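Pay for the Reset, Too

Cirmont sells its tabletop manipulation service by the hour, and the price list is easy to read. An arm, a gripper, a set of kitchen props and remote support come to 667 dollars a day. The rate says nothing about who puts the props back between trials, and that omission is my objection to the product.

A tabletop trial on the Wikero task set runs 45 seconds. Resetting the layout by hand takes longer than that in our lab at Plaltside, and the person doing it can't do much else. Over 400 trials the reset is the larger cost by a wide margin - and it is billed to the customer as nothing, which means the customer absorbs it.

Sorensen, the other vendor we considered, charges 1,916 dollars a day with an operator included. On paper that is nearly three times the price. In labor terms the gap narrows quickly, and for a small group with one technician it may close.

My second complaint is layout control. Cirmont's manual allows props to be placed freely, with no template and no record of starting positions. Free placement is good for variety and bad for comparison. A success rate on a bottle lying on its side tells a buyer little if the bottle's neighbors change from run to run and the log doesn't say how.

I would still rent the Cirmont unit for exploratory work. For acceptance testing I would want the reset quoted as a line item and the starting layout saved with every trial. 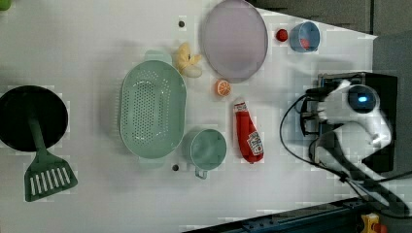
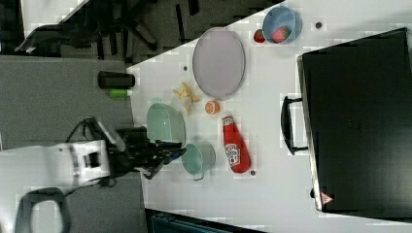 Kitchen prop set on the white table, with the arm and black gripper.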